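Section 4: Setting up your Morum lens case and cleaner

I wrote this section after setting up my own Morum, so you're getting the version with my mistakes already taken out. It works for soft monthly lenses. If you wear rigid lenses, skip ahead to Section 6, because the baskets are different and so is the soak.

Before you start

Wash your hands with plain soap and dry them on something that doesn't shed. I used a fluffy bath towel the first time and spent the evening picking lint off a lens (never again!). Put the plug in the sink too.

You'll need the base, the two baskets, the Pukitz cup with its lid, and a fresh bottle of the solution your eye doctor told you to use.

1. Peel the film off the base and set it on a flat, dry shelf. Mine lives next to the toothbrushes.

2. Rinse the cup and both baskets with fresh solution. Shake them out and let them air dry upside down on a clean tissue.

Caution: No tap water, on the parts or on your lenses. That goes for bottled water as well.

3. Snap the baskets onto the stem. The one marked L goes on the left as you face the little arrow. You'll feel a click - if you don't, turn the basket half way around and try again.

4. Plug in the base. The light blinks for 40 seconds and then stays on. Don't press anything while it blinks or it starts all over.
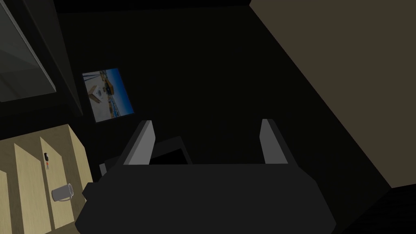

Open gripper, fingers apart

Your first cycle

5. Run one cycle with no lenses in it. Fill the cup to the lower line, put the lid on, and press the button once. When the light goes off, pour everything out.

6. Now do it with your lenses. Rub each one gently in your palm with a few drops of solution, rinse it, and lay it in its basket. Make sure the edge isn't sitting in the hinge before you close it. I tore a brand new lens that way, so I check twice now.

7. Fill to the upper line this time, lid on, press once. I usually start mine and go read in bed.

Note: Leave the lenses in for the full soak time printed on your solution bottle, even though the Morum's own cycle is much shorter. The light going off only means the base has finished its part.

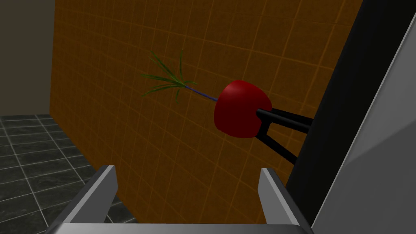
Red vegetable with green leaves, held in a black gripper

8. In the morning, take the lenses out, pour away the old solution, and leave the cup open to dry. Don't top off yesterday's solution with new - start fresh every night.

If the light turns orange

Code 258 on the display means the lid isn't seated. Lift it off, wipe the rim, and push down until it's level. Code 262 means the cup is filled past the upper line, so pour a little out and press the button again. Unplug the base before you wipe up any spills.

Caution: If your eye is red, sore or blurry, take the lens out, leave it out, and call your eye doctor. Keep the lens and the case in case they want to see them.

Replacement baskets are sold under the Ekpo name and fit the same stem.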